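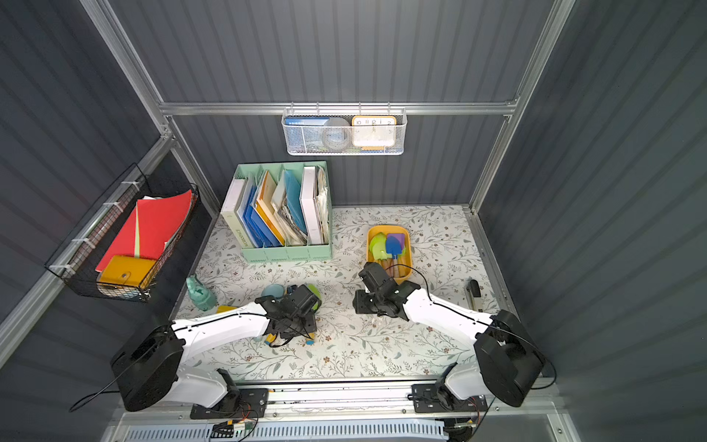
Monday, workshop notebook, touring sound and backline. The final run for Stomidano is now confirmed at three dates, and the band's equipment came in at 10 this morning for inspection before rehearsals. The orange-framed clock in the white wire basket prompted one addition to the stage list: the drummer has asked for a plain clock face within sight of the kit, since the closing set must finish before the hall's curfew. A clock with large black numerals would serve. Tekle Ambaye will find one and fix it to the monitor desk side.

Bass amplifier, serial ending 977. Hum present with nothing plugged in, unchanged by the volume control. Traced to a tired smoothing capacitor in the power supply. Replaced, left running for an hour at moderate level, hum gone. The front panel jack was also loose and has been tightened. Passed.

Guitar amplifier (the older of the two). Crackle on the second channel when the treble control is turned. Cleaned the control twice. Improved but still audible at the top of its travel. Feven Weldu considers it acceptable for the stage, as the guitarist does not touch that control during a set. I would prefer to replace it. Part to be ordered from Skendov, and the amplifier marked as usable in the meantime.

Vocal microphones. All tested on the long cable run. The singer's own microphone has a dented grille, which makes no difference to the sound. A new grille has been fitted at the management's request and the old one returned to the flight case.

Cables. The set of 18 stage leads was tested end to end. Two failed at the plug and were resoldered by Nighat Bugti. All now labelled in yellow at both ends, in accordance with the Bumgate numbering. 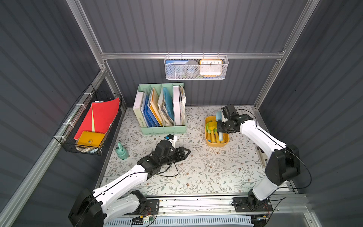 Should the old keyboard go out on the final dates? It should travel as a spare only, with the newer instrument carrying the parts, because three of its keys still sound unevenly after cleaning.

Seraina Schnyder has copied the keyboard sounds for all three shows to the newer instrument and will check them against the album versions with the band at the first rehearsal. The organ sound on the last song is too bright at present.

Outstanding: treble control from Skendov; clock for the drum position; spare fuses for both amplifiers; signature from Aileen Salazar on the release sheet before the cases are closed.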